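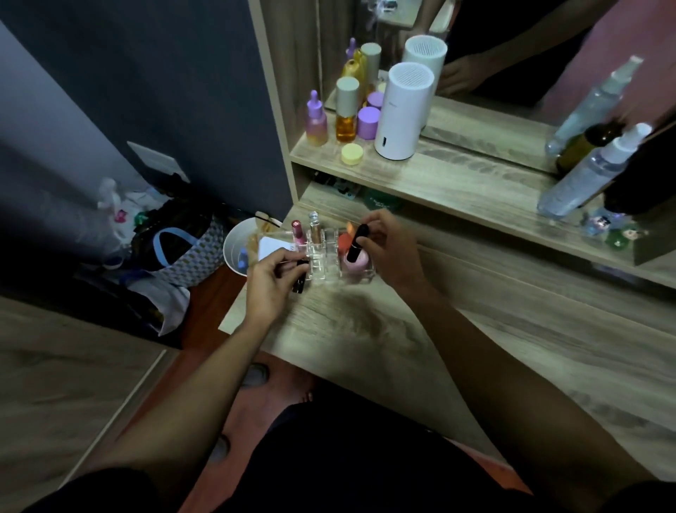 Datasets / Community Events

Celtov Street Fair Records – README

Hi! I put this together because I got tired of answering the same emails about when the fair started letting food trucks in, or which year the stage moved to the library lot. It's all in the files now, or as much of it as I could find.

What you get

The main file is fair_entries.csv, with 1,294 rows. Each row is one booth, band, float or club that signed up for the Celtov Street Fair in a given year. The fair runs every June, and the records cover 15 of them. There's also a smaller file, route_closures.csv, which lists the blocks that were shut to traffic and the hours they were shut, and a plain text file of notes I typed up while going through the boxes (messy, sorry, but I'd read it before you email me).

Where it came from

Mostly paper sign-up sheets. The Matubbar Merchants Association kept them in file boxes and was kind enough to let me take them home a couple at a time. I typed the whole thing in by hand over one long winter. For two of the years the sheets were missing, so I worked from the printed programs, and those only list entries that paid on time. Rows from the programs say "program" in the source column.

Columns

year – four digits
entry_name – spelled the way it was on the sheet, even when that's clearly wrong
entry_type – booth, band, float, club or other
block – the street block, or blank
fee_paid – yes, no or blank
source – sheet or program

Things to watch out for

Block is blank for 445 rows. The early sheets didn't ask, and I didn't want to guess from memory. Please don't read blank as "not assigned" – I just don't know.

Names drift. Stullon Hardware shows up as Stullon's, Stullon Hdwe and, one year, Stulon. I left them all alone in the main file and made a lookup table, names_fixed.csv, with 101 spellings matched to one standard name each. If you find more, send them over and I'll add them!

The Zadisine Avenue blocks were renumbered partway through. The old numbers are still in the data for the years they applied, so join on year and block together or you'll get some very strange maps.

I took out phone numbers and home addresses. They were all over the sheets and they don't belong online.

Using it

Do what you like with it, school projects and newspaper stories included. A mention would be nice. If you fix something, open an issue and tell me which row and which year, and attach a scan of the program if you have one.

Changes

Feb 5, 2019 – added names_fixed.csv, fixed a batch of floats I'd marked as bands, took out some duplicate rows in the closures file. Still to do: the rain date year, where half the entries seem to be listed twice and I haven't sorted out which half to keep.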